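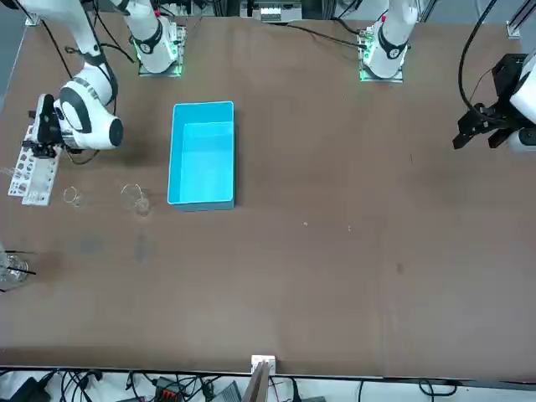 brown tabletop, some darker smudges and streaks

Stains on a brown table top, oil or wax?
Forum: Home and Repair

fouad_hajji
Hello all. I moved to Kostden in March and bought a big table from a second-hand shop in Guderport. I paid 500 and the delivery was free. The top is real wood, but I don't know which finish is on it. One dark stain will not leave. I tried dish soap and then baking soda. Should I sand everything and put oil, or is wax enough?

Samir
Wax alone will not hide a dark stain. Sand with 120, then 180, then oil. Give it 7 days before you put anything heavy on it.

ivico667
I disagree with Samir. First find out if it has lacquer. Put a drop of water under the table, where you don't see it. If the drop stays round, there is a finish and oil will not go in.

Samir
Fair, but old lacquer must go anyway. You sand it off in one afternoon.

ivico667
One afternoon for you maybe. My table took 6 evenings and my neighbor stopped saying hello.

fouad_hajji
Thank you both. I did the drop test this morning and the water went in after a few minutes – so no lacquer, I think? I will try a small corner on Thursday with 180 paper. Does the oil make the color much darker? My wife likes it as it is.

Samir
A little darker, yes. Wipe it with a wet cloth and you see almost the same color.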